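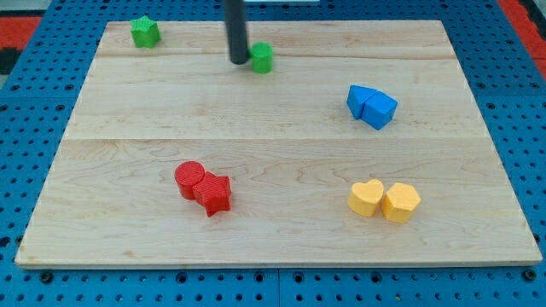 Photo: Drastitz Workshop

Peer feedback in asynchronous courses: notes after the second run

6/10/26

The second run of the assessment design course closed last week, and the forum export is finally clean enough to work with. The course is a 13-week online program for secondary teachers, hosted on Viklund, and I maintain the peer feedback component. These notes cover what I changed between the two runs and what the logs show.

In the first run, participants posted a draft rubric and were told to comment on two others. There was no deadline for the comments, only for the draft. Most comments arrived in the final days of the course, after the authors had already handed in a revised version. Many of them were a sentence long and praised the layout.

For the second run I made three changes. Drafts were assigned to reviewers by the platform instead of being picked from a list. Comments were due five days after the draft. The comment box was replaced with a short form asking the reviewer to quote one criterion from the rubric, say how two graders might read it differently, and suggest a rewrite.

The export contains 3,737 posts, including tutor posts and automatic reminders. I filtered the reminders by sender address, which worked except in one group where a tutor had pasted the reminder text by hand. Those had to be removed manually.

Timing improved. The median comment now arrived before the revision deadline in every group but one. That group had two participants withdraw in the same week, and Viklund does not reassign reviews when an account is closed. I have filed this with support. The workaround is to download the assignment table, edit it and upload it again, and the upload fails without a message if the header row has been changed.

Quality is harder to judge. I coded a sample of comments by whether they pointed to a specific criterion and whether they proposed new wording. Nearly all of them did the first, as the form requires it. The second was less even. Participants who taught math and science tended to supply a full rewrite. Several language teachers wrote that the criterion was vague and left it there, even with the third field marked as required – a period satisfies the check.

I would not read much into the subject difference. The groups were formed by time zone, the sample was coded by one person, and I knew which run each comment came from.

One thing I expected to matter did not. The Weriton template sets a limit of 2,000 characters per field, and I had it raised before the start. The longest entry in the export would have fit under the old limit.

Open items for the December run:

Reassign reviews when someone withdraws, by script if support does not answer.
Minimum length of 15 words on the rewrite field.
A second coder for the sample.
Move the export to the Cilness format, so the thread order survives.

The coding sheet still needs a column for comments that quote the wrong rubric. There were more of those than I would have guessed, mostly from people reviewing on a phone with both drafts open in separate tabs.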